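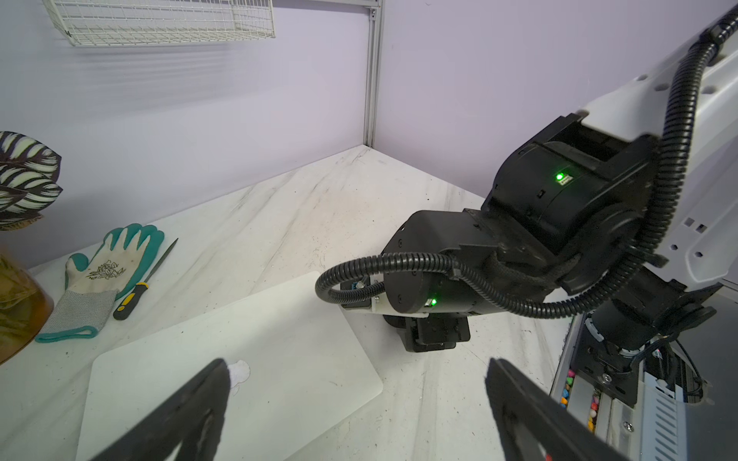

Reply from Trakulville Support, Saturday, August 15, 2026

Hello again, and thank you so much for sticking with us on this one! I've read through everything you sent, including the bit about your deck vanishing halfway through the Limero tournament (what a rotten moment for it), and I think we're getting somewhere.

Your save says 1,107 cards on the Switch but the collection screen stops at 440, so the cards are still there and it's the list that gives up. We've seen the same thing on a few accounts after patch 4, mostly where the player had opened the Nornden packs before finishing the tutorial duel.

Could you try this for me, please? Go to Options, then Collection, and pick Rebuild List. It may sit at 225 for a good few minutes, so do leave it be and put the kettle on. Please don't delete the save, whatever the pop-up suggests.

If the Lazaridis promo card is still missing afterwards, just reply here and I'll add it back by hand.

Status: waiting for customer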